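Dikthorpe Shared Workshop
Members' Meeting, March
Minutes

Present: Bontu Worku (chair), Habte (minutes), Flulanora, and 16 members signed in at the door.

Meeting opened at 6:40 p.m.

1. Minutes of the last meeting

Read and accepted with one correction. Under item 5, the shelf by the sink was recorded as going to the wood side. It stays with metals. The label on the shelf is wrong and will be changed.

2. Matters arising

The back door closer has been adjusted and the door now shuts without being pulled. The lost key has not turned up. A new one was cut and the cost was taken from petty cash. The quote for repainting the floor lines came in higher than expected and the meeting agreed to leave the lines until summer.

The question of who pays for broken drill bits was raised again. The rule is unchanged: small bits are covered by dues, and anything over half an inch is replaced by the person who broke it.

3. Aluminum stock

Bontu reported on the stock rack. The delivery from Brillora came in two parts. The first part was short and the second made up the difference, so the order of 42 lengths of T-slot is complete and the invoice can be paid. Total paid will be $304 including freight.

Members have been leaving cut pieces on the tables at the end of a session. Flulanora asked that any piece longer than a hand go back on the rack and anything shorter go in the offcut drawer. There was some discussion of what to do with pieces that have been drilled. Agreed that drilled pieces go in the drawer whatever their length, with a strip of tape on the end so that people do not mistake them for clean stock.

A member asked whether the cut ends have to be filed. Yes. There was a cut hand in the winter and it is in the accident book. The file hangs on the left side of the rack and should be put back there.

It was also asked that people stop writing on the bars with permanent marker. Pencil or tape is fine. Solvent for cleaning off old marks is in the locked cabinet and has to be signed for.
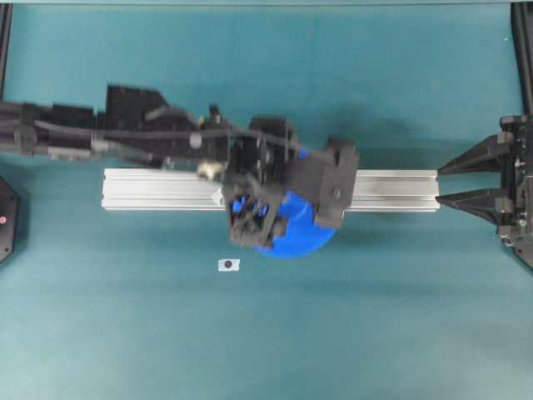
Item 3. Silver T-slot bar on the teal work surface.

4. Work surfaces

The teal surfaces have now been in use since the fall. Opinions were mixed. Those who do small assembly like them, and two members said dark screws are much easier to find than they were on the old gray boards. Against that, the color shows every scratch and some members find it tiring under the overhead lights.

Proposed by Flulanora that the surfaces be kept for the rest of the year and looked at again in the fall. Agreed.

Care of the surfaces was discussed at some length. The following was agreed and will go up on the wall:

No cutting directly on the teal. Use the board.
No hot work on the teal. The soldering bench is free most evenings.
Metal stock is lifted into place and lifted off again. Do not slide it.
Wipe down with a damp cloth only. Spray cleaner left a cloudy patch on the table nearest the window.

Habte asked who is meant to wipe down when two people have shared a table. The chair said both of them.

5. Gears and small parts

The gear box has been sorted. Bontu spent an evening on it and the meeting thanked her. Gears are now kept by tooth size first and diameter second. Color has nothing to do with size in our box, and members who have been going by color should stop. We have blue gears in both the fine and the coarse tooth, and mixing them has already spoiled one assembly.

The new small parts trays hold 100 pieces each and stack on the second shelf. Two are still empty. Suggestions for these were washers and T-nuts. T-nuts had more support, as they currently live in a coffee can with no lid, and this was agreed. Washers will have the other tray if nothing more pressing comes up before the next meeting.

A member asked whether gears may be taken home. They may be borrowed for up to two weeks if they are written in the book. Please write down the tooth size and not only "gear." The last three entries say only "gear" and we cannot tell what is out.

Damaged teeth: check all the way around the edge before putting a gear back. If a tooth is chipped, the gear goes in the reject jar. Do not put it back in the tray with a note, as the notes fall off.

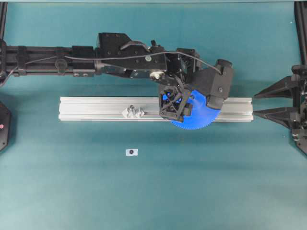
Item 5. Blue gear with fine teeth, held over the teal tabletop.

6. Bookings

The evening slots fill up first and there have been two cases of double booking. Both came from people writing in pencil on the wall sheet and also sending a message to Habte. From now on the wall sheet is the only booking that counts. Messages will be answered but will not hold a table.

Slots stay at two hours. A request for three-hour slots was put to a show of hands and did not pass. Members with longer jobs can book two slots back to back if the second is still free on the morning of the day.

Anyone leaving work set up on a table between slots must put a card beside it with a name and the time they will be back. Work with no card may be moved to the side bench. It will not be thrown away.

7. Noise

The upstairs tenants have asked that the chop saw not be used after 8 p.m. The meeting felt this was fair. The sign at the saw will be changed from 9 p.m. to 8 p.m. Hand sawing is allowed until closing. One member objected that this leaves very little time for people who come straight from work. The chair took the point and said that stock can be cut ahead for them if they leave a list with clear measurements, in inches or millimeters but not both on the same list.

8. Open evening

The open evening will go ahead in May. Flulanora will write to the school and to the library. It was agreed to keep two tables for visitors to try a simple build using short bars, corner brackets and the larger gears. Habte will put the kits together from the offcut drawer, so please keep filling it. Filed ends only.

Food was discussed. Drinks and cookies will be set out in the hallway and kept away from the tables.

9. Any other business

The first aid box is low on small bandages. Bontu will buy more.

The vacuum has lost suction. The bag was checked and is not full. A member who has the same model at home will look at the hose.

A blue jacket and a pair of reading glasses have been on the hook since January. They will go to the thrift store after the next meeting if not claimed.

It was asked whether the radio could be turned down during the early slot. Agreed.

10. Actions

Bontu: pay Brillora invoice, buy bandages, change the sign at the chop saw.
Habte: print the table care rules and put them up, move the T-nuts to a tray, start on the visitor kits.
Flulanora: write to the school and the library, correct the label on the shelf by the sink.
All: go through the gear book and fill in the tooth size against your own entries.

Next meeting in April, same room, 6:30 p.m. Please be on time, as the room is needed again at 8.

Meeting closed at 7:55 p.m.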